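Questions about the September open day at the Farodwood workshop. Last edited by Zoi Chatzigeorgiou. Send corrections to the front desk, which passes them on.

## When and where

**What are the opening times?**
Doors open at 10.00 and the last group goes in at 15.30. Each group has 6 visitors. A tour takes 50 minutes, of which 20 are spent at the demonstration stations.

**Do I need to book?**
Yes, for the tour. The hall with the posters and the parts table is open without booking. There are 198 tour places and the list closes when they are gone.

**Is there parking?**
Use the yard behind the Haddad building. The front bays are kept for deliveries until noon. From the Skorkau bus stop it is a four-minute walk, uphill.

## What is on show

**Which stations are running?**
- Station A: folding on a flat table, two fixed arms. Wendelin Egger.
- Station B: hand-held gripper, small laundry items. Juniper Dunleavy.
- Station C: replay and labelling of recordings. Ignacio Strickland.

Station A stops for 15 minutes every hour to let the motors cool. Visitors who arrive during a stop go to Station C first.

**What does the hand-held gripper do?**
A person holds it and does the job with it. The fingers close on the item as a robot's would, and a camera on the tool records the view. The recordings are then used to train the arm controller, known here as Zinerine. The gripper has no drive of its own in the present version – the operator's hand supplies the closing force.

**Why socks?**
They are soft, they roll up, and the same sock rarely lies the same way twice. A grip on a rolled sock also has to hold several layers at once. Stripes help the people who label the recordings, as a turn or fold in the cloth is easier to follow.

Much of the work is done on beds, where the surface gives under the fingers and the cloth beneath can be picked up by mistake. A printed sheet makes the task harder for the vision software than a plain one. The picture gives the operator's working view, with a striped sock held between the fingers over a flowered sheet.

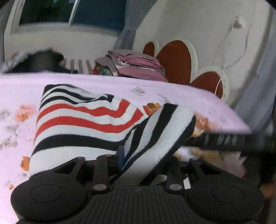
## Taking part

**Can visitors try the gripper?**
Yes, at Station B, one person at a time. Minimum age is 12. Remove rings and loose bracelets. Keep your free hand clear of the finger joints.

**Will my attempt be recorded?**
Only if you sign the sheet at the station. Unsigned attempts are run with recording switched off.

**How many recordings are there so far?**
2,748 in total, of which 1,758 have been checked and labelled. The rest are waiting. The count on the Station C screen is updated overnight, so it may differ from this page.

**Can I touch the arms at Station A?**
No. Stay behind the yellow line, also when the arms are stopped.

**Is the tour suitable for wheelchair users?**
Stations A and C are on the ground floor. Station B is one floor up, by lift. Tell Paloma Crenshaw when booking and the group will be given a slot with extra time.

**May I take photographs?**
Yes, without flash. Flash upsets the cameras at Station A.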